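The Small Drawer Gospel

Every September the decluttering people come round again, and this year they are selling us boxes. Hicham Naciri, who runs the storage label Larulano, wants $86 for a two-drawer desktop unit he says will change how I leave my desk on Monday nights. I have my doubts.

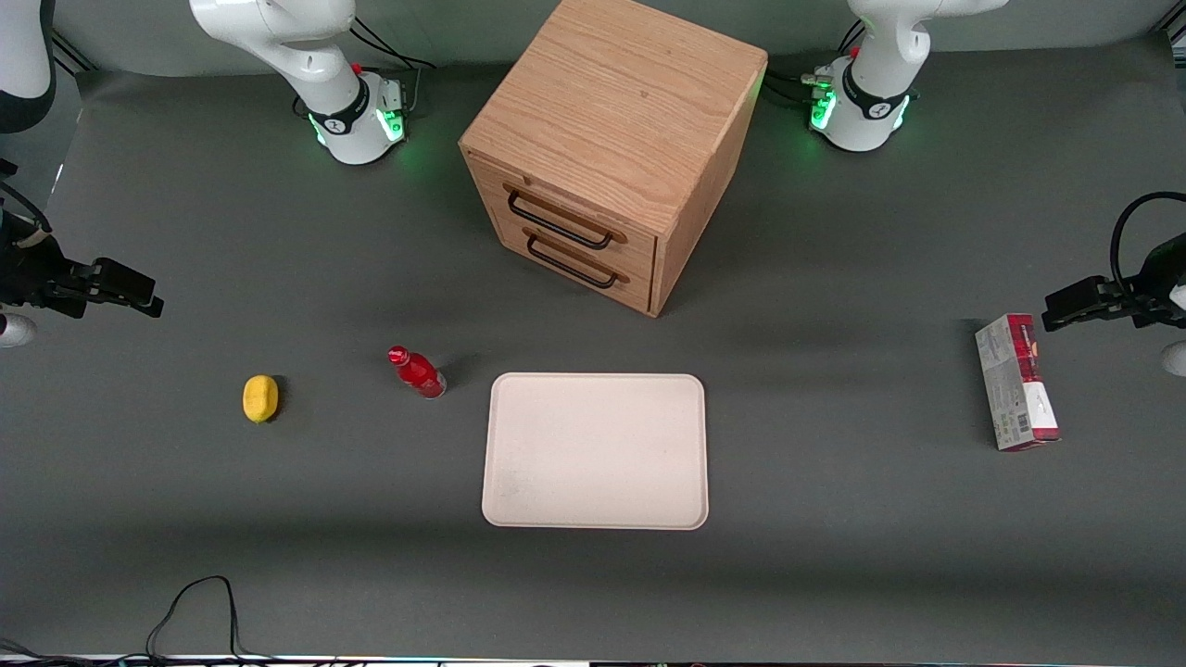 Small drawers have always promised more than they hold. You put the stapler in, then the batteries, and by the weekend you're shopping for a second unit. I'll grant that a light oak cabinet with two drawers one above the other is a handsome thing, and the long, dark bar handles give you something to grab. But handsome was never my problem. My problem is the stuff that won't go in.

Naciri's answer is to "edit down". Fine, but some of us keep things for their colour, or for no reason at all. A friend has a shelf of souvenir bottles that no organizer on the market would touch, and she dusts them happily.
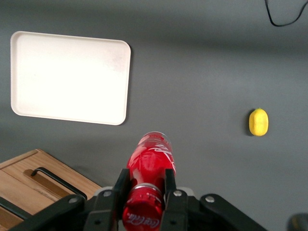
Red from cap along the body, save for the silver ring at the neck and the white script.

I'd leave a bottle like that out on the tabletop and keep my $86.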